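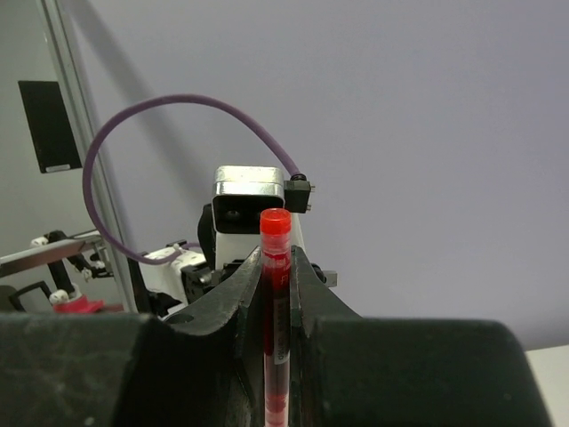

Posted in August by the Brastside reviews desk

Lemex engraved retirement plaque, 7 by 14 inches

The Lemex is a wall plaque for retirements and service awards, made to order with a name, a unit or department and up to two lines of text. We bought one at full price and kept it on an office wall for 50 days.

The board is solid walnut with a beveled edge and an oil finish. Grain match across the front is good. The back is sanded but unfinished, and in a humid room that may matter over the years - we measured no warp in our sample. Two keyhole slots are cut into the back. Ours were level with each other, and the supplied screws fit them without play.

Engraving is by laser, directly into the wood. Capitals are crisp down to the smallest size offered. Lowercase in the script font fills in at that size, and we would avoid it. The order form accepts accented letters: we entered "Tănase" as a test surname and it came back correct, including the breve. The Gadura plaque we reviewed earlier dropped the accent from the same name. 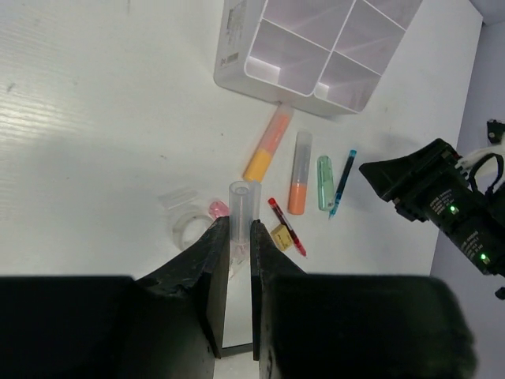

White divided tray and a clear, open-topped tube.

The proof arrived by email on Monday and allowed one free revision. Later changes are charged. Check the spacing between lines at this stage, as the preview on the order page does not match the proof.

Packing was adequate, with foam corners and a double-wall box. There is no gift box at the base price. The Gadura includes one, but its board is veneer and its screws are too short for drywall anchors.

Recommended for single orders. For bulk runs, Lemex quotes up to 1,000 pieces, and we have not tested consistency across a batch.

Contact the reviews desk | Copyright Brastside, all rights reserved | Back to top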